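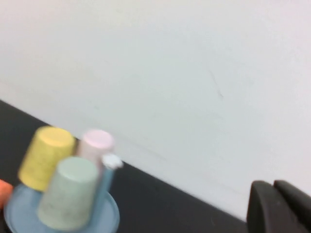

Birgit Schmieder wrote to me after the last session that she'd always taken white for the absence of a color, and could we please spend a whole class on it. We can, and I'm delighted!

Unit 12: White paint and what goes into it

White paint has a long and rather grim history. Lead white was the standard for centuries. It covered well, dried tough and had a lovely warmth, and it poisoned plenty of the people who made it. Zinc white came next as an everyday choice – cooler, safer, but more brittle in oil. Titanium white arrived in the early twentieth century and pretty much took over, and once you know its hiding power you'll see why (two coats over almost anything!).

Words to know
Hiding power: how well a paint covers what is under it.
Undertone: the slight lean toward blue, yellow, red or gray.
Sheen: how much light bounces straight back, from flat to gloss.

For next time, read pages 280 to 323 of the course reader. The part on chalking is my favorite, so take it slowly. Then paint three cards with three different whites, let them dry overnight and look at them by a north window, again at noon, and again under a lamp. Write down what changes. Bring the cards even if you hate them – we'll lay them all out side by side in room 14.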